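4. Getting the signal out of the box
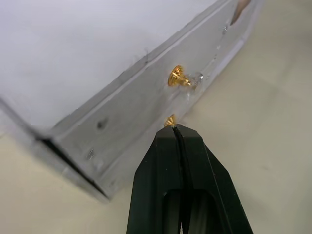
Print this section | E-mail this section

By February I had spent more evenings with the Sultley receivers than with my family, and I'd started to have opinions about them. Strong ones! The first three sections of this paper are about the river and why we wanted to listen to the tags on the eels in the first place, so I won't repeat that. What I want to get into now is how the listening went, and why the numbers from the lower station at Greketti look so different from the numbers upstream.

The plan was simple. Each station had one receiver, one antenna on a pole and one run of coax between them. Lauri Vuorinen set the antennas pointing slightly downstream, partly to keep the noise from the pumping house out of the way and partly (he admitted this later) to keep the cable off the footpath. The upper station at Grukinier got the short cable. Greketti got the long one, and we all know what long cable does to a weak signal, but I figured the tags would be loud enough. They mostly were.

Over the season we logged 1358 detections that passed the filter. To pass, a tag had to be heard at least twice within the same pass by the station, with the right code both times. Edin Begović wanted a stricter rule, three hits, and he may well be right for a busier river. I ran it both ways. The stricter rule throws out 130 detections, nearly all of them from Greketti, and the shape of the season doesn't change: a slow start, a big push on the first rainy nights, then a long tail of stragglers that seem to be in no hurry to reach the sea.

Figure 4. Connector on the side panel of the housing.

Now for the part I got wrong. I'd set the gain the same at both stations, thinking that would make them comparable. It doesn't. With the same gain and different cables, you've got two stations with different hearing, and the one with the worse hearing was also the one where the eels go by faster. Moushumi Matubbar spotted this on a Friday while we were going over the plots, and I spent that weekend feeling silly and rerunning everything. We had test tag drags from both places, thankfully, so we could work out how far each station could hear. At Grukinier the test tag was picked up reliably out to 200 meters. At Greketti it dropped off well before that, and on the far bank it was hit or miss.

So I've weighted the Greketti counts by the drag results. I thought about leaving them raw and adding a warning, but people skip warnings (I do). Both versions are in the supplement, and if you only care about timing you can use either one. If you care about how many eels made it past the weir, please use the weighted ones – the raw counts will make the stretch between the stations look a lot deadlier than it is.

A word about the weather. Rain matters to the eels, but it matters to the gear too, and those two effects are a pain to pull apart. On wet nights the background noise at both stations went up a little, and the filter got fussier as a result. Sorin Vasić built a small correction for this from the hourly noise readings, described in section 5. It's a modest fix. It nudges the peak a bit earlier in the night, to just before 11 p.m., and leaves most other things alone.

I should also say that the stretch by the old Vasilakis mill is still a blank. We had permission to put a third station there and didn't get it running in time, so any eel that stopped between the weir and the bend shows up in our tables as "not seen again," even if it was sitting happily under a bank the whole winter. Solomiia Hnatiuk walked that stretch with a handheld receiver and found two tags there, both of which moved on later and turned up at Greketti. Two isn't much to build on. It does make me think the losses we report in Table 3 are on the high side, and I'd read them as an upper limit until somebody gets a station in at the mill.

E-mail this section | Print this section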